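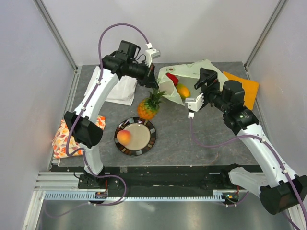 *A red pepper and a mango in a green and white tote, with a folded cloth close by.*

There is a moment after every trip to the market when the bag lands on the table and everyone wanders off. The keys go on their hook, somebody puts the kettle on, and the fruit sits there in the dark at the bottom of a crumpled tote until supper. I've done it for years, and I have thrown out a good many soft peaches on account of it.

My conversion came in Birnville, where the Saturday-style market on Skuritz Street runs to 70 stalls in October and where I bought, in one morning, far more than any sensible person could carry seven blocks. The friend I was staying with wouldn't let me sit down. First she laid a clean folded cloth on the table, then she set out a plate, and only then did she open the bags — wide, with the sides pushed down, so that we could see what we had.

It's a lovely way to unpack, and I've kept it up ever since. Heavy things come out first. Peppers get a wipe and go straight to the refrigerator, where they'll stay crisp for a week or so. A mango is another matter. If it still feels hard, leave it out on the counter and give it a gentle squeeze every morning (I say good morning to mine, but that's optional). Once it gives a little under your thumb and smells sweet at the stem end, you can chill it or, better still, eat it over the sink with your sleeves rolled up.

The plate is for whatever needs eating today: the bruised pear, the plum that got sat on, the banana with ideas of its own. Put it where people walk past and it'll be empty by evening. In my house the plate is an old Idulham saucer-edged thing I found for next to nothing, too big for toast and too flat for soup, and it has finally found its job.

As for the bag, please shake it out. Crumbs and onion skins gather in the seams, and a cotton tote left balled up in a cupboard soon smells of old potatoes. I turn mine inside out over the back step, wash it with the dish towels when it needs it, and hang it on the door handle, where I will trip over it on my way to the next market.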